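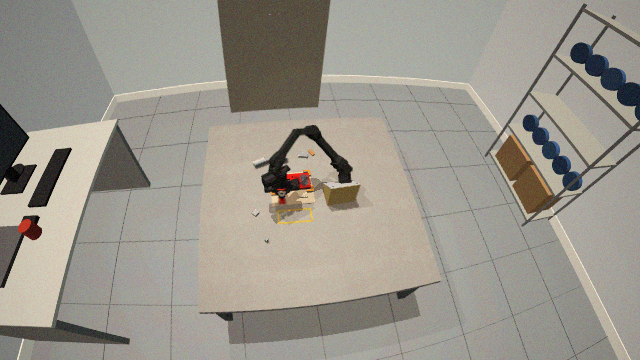 November round, Ayaaba chest clinic, Elelport. TB infection control walk-through, morning session, doors opened at 7:30.

I've typed this up from my clipboard the same afternoon, so it's in the order I walked and my comments are as they came to me. OK means OK. "Fix" means I'd like it done before I'm back. "Talk" means I'd rather sit down with you about it first! Seidu Antwi came round with me for most of it and his remarks are in where I could remember them.

## 1. Front door and waiting area

- [x] Cough screening at the door: **OK**
- [x] Tissues and a lidded bin within reach of the seats: **OK**
- [x] Surgical masks offered to anyone coughing: **OK**
- [ ] Separate waiting spot for people who are coughing: **Fix**
- [ ] Cough poster in all the clinic's languages: **Fix**

The screening is lovely, I have to say. The greeter asks the cough question, then the night sweats question, then weight loss, and she does it quietly enough that the whole line doesn't hear. Last time I was here people were shouting their answers across the desk.

The outdoor bench under the awning is supposed to be the waiting spot for coughers, and it had boxes of leaflets stacked on it (the ones from Pevbridge, still in the plastic). So people who had been pulled out of the line just went back in and sat with everyone else. Move the boxes, please. I know storage is tight.

The poster is in English only. I have the other versions on my laptop and will send them tonight.

## 2. Air

- [x] Windows open on both sides of the waiting room: **OK**
- [x] Carbon dioxide reading under 1000 ppm with the room full: **OK**
- [ ] Same reading in consulting room 2: **Fix**
- [ ] Fan placed so air moves from staff toward patient and out: **Fix**

The waiting room came in comfortably under the line even at the busiest point, with windows open on both sides. Room 2 didn't. I got 1245 ppm with the doctor, a patient and the patient's sister in there and the door shut. A carbon dioxide meter doesn't measure TB, obviously, but it does tell you how much of everybody else's breath you're sharing, and that's too much for a room where you see people with a cough all day.

The window in room 2 has been painted shut. Seidu had a go at it with a butter knife from the kitchen and got one corner loose, and then we both thought better of it. Somebody with proper tools, please!

The fan was on the patient's side, blowing at the doctor. Turn it around so it sits behind the doctor's chair and pushes toward the window, once the window opens. Until then I'd see coughing patients in room 1.

## 3. Sputum collection

- [x] Done outdoors, away from the line: **OK**
- [x] Instructions given before the patient goes out: **OK**
- [x] Nobody from staff standing in front of the patient: **OK**
- [ ] Cups labeled on the side and not on the lid: **Fix**
- [x] Hand washing with soap and water nearby: **OK**

I found two cups with the label on the lid only. Lids get swapped at the lab bench, it happens everywhere, and then some poor person gets the wrong result. Side of the cup, every time.

The spot behind the water tank is great, good breeze and some privacy. A bit of shade cloth would be kind in the hot months.

## 4. Respirators

- [x] N95s in stock: **OK** (80 on the shelf)
- [x] In date: **OK**
- [ ] Fit test record for each person who wears one: **Talk**
- [ ] Used ones stored in paper bags with a name on: **Fix**

Stock is fine. Fit testing is where I'd like to talk. The log has most of the nurses in it and none of the cleaners, and the cleaners go into the sputum area too. I can borrow the kit from Evora and do everyone in one morning if you can spare people in turns. Beards are going to come up. I'm happy to be the bad guy on that.

Three respirators were hanging on a nail by the door, no names, straps tangled together. Please throw those away and start fresh with paper bags.

## 5. Skin tests and staff health

- [x] Test solution in the fridge, vial dated when opened: **OK**
- [ ] Readings done by the 72-hour mark: **Fix**
- [ ] Yearly symptom check for staff, kept private: **Talk**

Some of the tests placed before a long weekend were read late, and a late reading can't be trusted, so those people need to be called back. Try not to place any when the clinic will be closed on reading day. I used to pencil the return time on the patient's card while they were rolling their sleeve down and it saved me a lot of phone calls.

On the staff checks, a couple of people told me they'd stay quiet about a cough for fear of losing shifts. I'd like to hear what you can promise them on pay before I write anything stronger.

## Carried over from last time

- Broken latch on the isolation room door: done, closes nicely now.
- Bin without a lid in the corridor: still no lid.
- HIV test offered to everyone starting TB treatment: done, and written in the register for every name I looked up. Really pleased with this one.

I'll bring the meter back once the window in room 2 opens. Call me if the painter wants to know which side to cut.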